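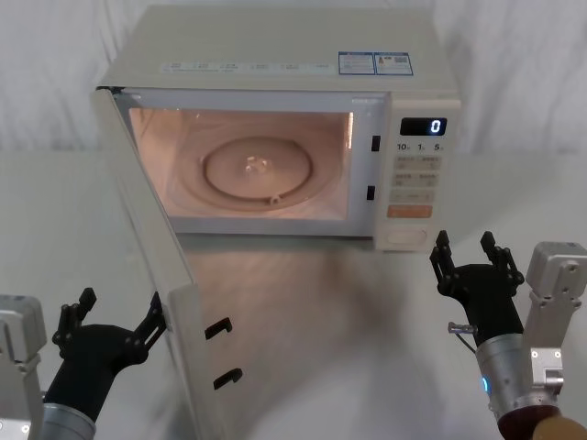 Our old microwave gave up in September after 29 years, and I bought the Skistusum from Petersen to replace it. I looked at a Zitness as well, but it was too deep for our shelf. The first thing I check on any microwave is how easy it will be to clean. The turntable on this one is a plain round plate with a raised rim, and the lamp lights the cavity well enough to find splashes at the back. I wipe it out every 5 days or so with warm water and a drop of washing-up liquid. 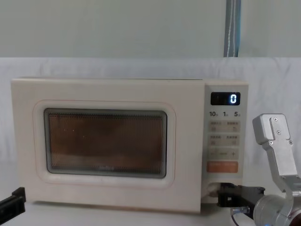
Gudrun Steinbach

The cream finish is matt and the corners are rounded. It suits our kitchen better than black would. Under the display are the 10, 1 and 5 time markings, each with a tiny character after it. The button labels are small and not in English, so I spent an evening with the booklet and a translation app. Soup for one takes about three minutes at 1000 watts. The mesh in the window is fine, and I usually open the door to check on food — a habit from the old one.

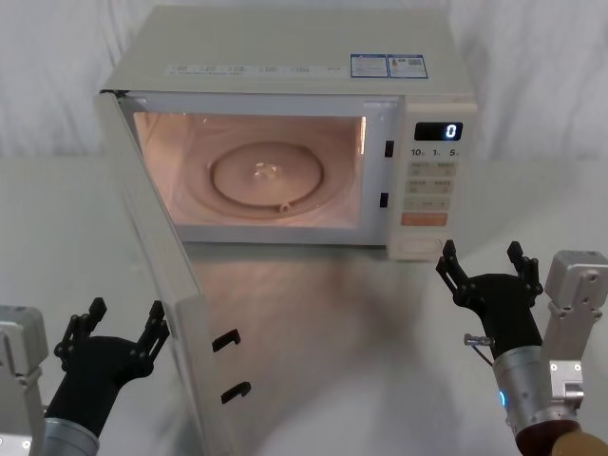 Door open to the left, lamp on.

The door needs a clear space beside it, so measure before you buy. I had to move the bread bin. The beep at the end is loud and I have not found a way to turn it off.

Score: 8 out of 10. I would buy it again at the same price.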